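Rilari Shelf Planner
Placement and retrieval planning for robot arms working in racks and cupboards

Rilari Shelf Planner is a motion planning and perception package for arms that handle tableware on and between shelves. It takes depth or color input, builds a collision model of the shelf bay, and returns a timed path to the arm controller. It runs on the Ojo runtime or as a standalone service.

Shelf boards, edge bars, racks and neighboring bowls are kept as separate collision bodies. Each body has its own clearance, so a gripper can pass close to a fixed bar while staying well away from a dish rim. Shelf levels are named in the bay file and can be matched to printed labels in either orientation.

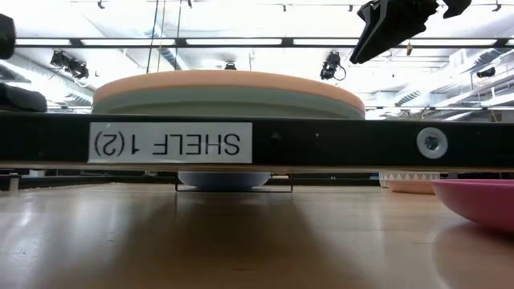 Objects that are partly hidden are held in the model with an uncertainty margin until a second view confirms their outline. The margin can be set per object class – wide dishes usually need more than bowls.

Planner settings
Shelf levels per bay: up to 4
Tracked objects per bay: up to 48
Default planning timeout: 300 ms
Install size: 392 MB
Bay file format: plain text, editable by hand

Included
Planner service, bay editor, replay viewer and command line tools. The Clemamlow simulator plug-in is sold separately.

Updates
Licenses cover one controller and include updates through the following February. Orders and support are handled by the Fliddale office.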